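Talk notes, 4 November 2021. Twenty min slot, keep moving

**Open**

- Who here has paid for the same software twice? hands up. wait for it
- Us: small office, two designers, plus me doing invoices
- Old layout program = Berier. Bought outright, box on the shelf, ran for years
- April: new laptops. Berier wouldn't activate. Old licence tied to old machines, support page gone

**What we looked at**

- Grolora - monthly, per person. Nice. Does everything. $60 each a month, and you lose editing if you stop paying
- Osent - one-off price, fewer features, no cloud storage
- Staying put on the old laptops. Don't laugh, we got 2 more weeks out of it

(Say the sums slowly. People glaze over.)

- Grolora for the two of us: $120 a month, $1,440 a year
- Osent: $557 all up, both seats, updates inside the same version
- Next major version of Osent costs again. SAY THIS, somebody always asks

**The trial**

- Did both trials in the same fortnight. Mistake, got muddled about which file came from where
- Test job was the Baxter catalogue, 48 pages, lots of tables
- Grolora opened the old Berier files straight off. Fonts fine, colours fine
- Osent opened them too but the tables went to peices. Rebuilt by hand, almost a full day
- Printing: no difference I could see. Printer couldn't pick them either

**What we chose**

- Osent. Pause
- Not cheaper in week one if you count the day lost on tables. Cheaper by winter
- Kept one month of Grolora to convert the old jobs, then cancelled
- Cancelling: four screens and a survey. Check your renewal date first, we were one day off paying again

**Things I'd do differnt**

- Export everything to PDF while the old program still runs. Everything. Even the ugly stuff
- Write the serial numbers somewhere that isn't the box
- Ask what happens to files after you stop paying. Get it in an email
- Don't buy from the cheap key sites. Our first Osent key was from one, worked nine days, then got blocked. Refund never came

(If running late skip fonts, go to backup)

**Fonts**

- Some came bundled with Grolora, not yours to keep
- Swap them before you cancel or the headings jump about

**Backup**

- Licence email, installer file, copy of both on a drive in the drawer
- Try a reinstall once, on a spare machine, on a quiet day 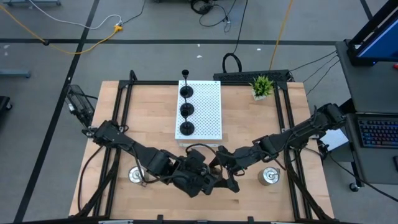

Can you put a one-off licence on a second computer?

Depends on the seller, but with Osent each seat covers one machine at a time, so you sign out on the old one first and then activate the new one.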